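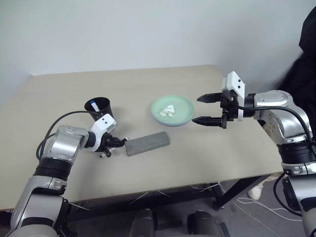

Benvinda Vieira says the eraser always goes missing first, and that any set-up guide should begin there. Fine. We begin there.

Section 7. Setting up the table

The Plilon writing kit works on any flat surface you are willing to wipe. You will need a cup for the markers, a plate for used tissue, a block to clean the board with, and a tabletop that isn't already home to the mail.

1. Clear the table. Moving the pile to a chair counts, provided you don't plan to sit.

2. Stand the cup toward the back, on the side of the hand you don't write with. A tapered cup with a wide mouth is best. Narrow ones tip over the moment you reach past them for coffee.

3. Put markers in the cup and check that each one has its cap on. Push until it clicks. If it doesn't click, you have the wrong cap, and somewhere a second marker is drying out.

Note: Dravine refills fit every marker in the kit except the wide one. We have asked them about this.

4. Lay the block flat in front of the cup. Don't store it on end – it will take a set and wipe in stripes forever after.

5. Place the plate in the middle of the table, where both hands can get to it. A raised rim keeps a crumpled tissue from wandering off. Any color will do until you spill ink on it, and then you will wish it were black.

6. Wipe with the block first, then the tissue. Drop the tissue on the plate. Empty the plate when the pile is taller than the rim, or on Friday, whichever embarrasses you sooner.

CAUTION: Do not eat off the plate afterward. Washing it does not change this rule.

CAUTION: Solvent cleaner will dull a painted tabletop. Try it on the underside first and leave it 30 minutes.

7. Replace the block after 80 full wipes, or when it leaves more on the board than it takes off.

For hanging the board itself, see Section 8 and find a second person.

Comments

Talha Rana
Step 4 is right. Mine lived on end all summer and now it's a very expensive doorstop.

haldane_fan
Is the wide marker thing fixed yet? Asked in September.

Benvinda Vieira
No. Also, I found the eraser. It was under the mail.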